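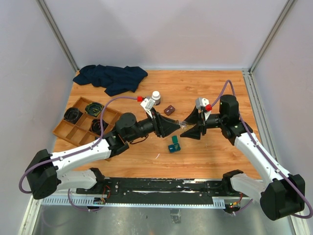 Bench, cloth at the back, small white bottle with the dark band.

6 January 2026

Dye vat log, indigo, continuing the Skerkthorpe samples.

Vat 2 was left covered over the break. Surface dull, no coppery film, liquid a flat blue-green when I pulled the lid. pH strip read between 9 and 10. Added soda ash in two lots, stirred slowly, left it an hour. Color at the side of the jar went to yellow-green, so it was reducing again, only weakly. Second dose of fructose brought the film back by lunch. Vat held at 43 C on the Prindum heater, which still overshoots when it is first switched on. Watch it until it settles.

Scoured 162 g of the plain-weave linen, one bath, soda ash and a little neutral soap. Bath came out tea-colored. I would give the next lot two baths. The Stornel cotton was scoured at the mill according to the ticket, but it beads water in patches and I don't trust it. Scoured that as well.

Dips: linen strips A to F, five minutes in, ten out, rinsed after the last dip only. A had one dip, F had six. Most of the gain is over by the fourth. E and F look the same by the window and only a shade apart under the lamp.
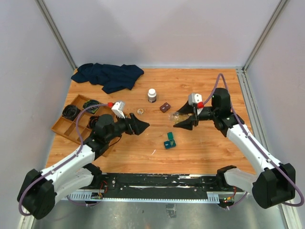 Cotton took the color faster than the linen and crocked worse. Rubbed with a white rag when dry, strip C left a clear blue mark. Linen C left a faint one. I think the cotton dips were too long and the pigment is sitting on top. Try two-minute dips on the next set and see if the rag stays cleaner.

Stock: made up a new 1000 ml jar of concentrate and labeled it 822. The old jar is nearly done and has sludge at the bottom, don't pour from it into a clean vat. Dal Bello still owe us the second bag of lime.

To do:
Vinegar rinse on half of each strip, keep the other half as is.
Light test in the south window, card over one end, leave until May.
Move the pH strips out of the damp cupboard.
Check vat 2 first thing, before the heater goes on.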